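Call for Participants: The Buvbridge Everyday Sorting Study

Posted December 4, 2021

Do you stand over the trash with a yogurt cup in your hand and wonder which bin it goes in? Then we would love to have you! The Vaughan Center for Home Habits is looking for households in Buvbridge and Plaklow to take part in a winter study of how people sort their waste at home, and we start in January.

We want to hear from all kinds of homes: big families, roommates, couples, people living on their own, people who compost everything and people who have never rinsed a jar in their lives. You don't need to know a thing about recycling. If you think you're bad at it, please sign up anyway (we mean it, those diaries are some of the most useful ones we get).

What you'll do

The study runs for 6 weeks. Each household keeps a short diary of what gets thrown out and where it goes. It takes a few minutes in the evening, and you can do it on paper or on your phone. Twice during the study you'll come to a group meeting at our Grimetti Street building, where you'll talk with other households and try a hands-on sorting session with clean sample items. The meetings last 2 hours each, with a long break for coffee and cake in the middle.

Who can join

You must be 18 or older and live in Buvbridge or Plaklow for the whole study. Renters and owners are both welcome. One adult signs up for the household, but everyone at home can help with the diary, and kids tend to get really into it! If someone in your home works for a waste hauler, we can't include you this time.

What you'll get

Each household that finishes the diary and comes to both meetings gets a $730 payment, sent by check after the last meeting. If you have to stop early, you'll still be paid for the weeks you completed. Bus fare to the meetings is covered, and there is free parking behind the building.

Where we meet

The large hall at Grimetti Street is on the ground floor, with a high ceiling and plenty of room to spread out. Enter from the parking lot side, where there is a ramp. Childcare is offered in the room next door during both meetings, so please tell us your children's ages when you apply.
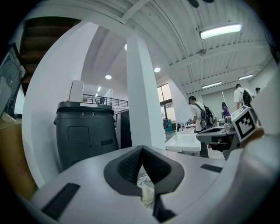

How to apply

Fill out the sign-up form on this page or pick up a paper copy at the Plaklow library desk. Tell us who lives in your home, what kind of building you're in, and which bins you have now. We have room for 12 households, and we'll choose a mix of home sizes and neighborhoods. Everyone who applies will get an answer, and with your okay we'll keep your name for the spring study too.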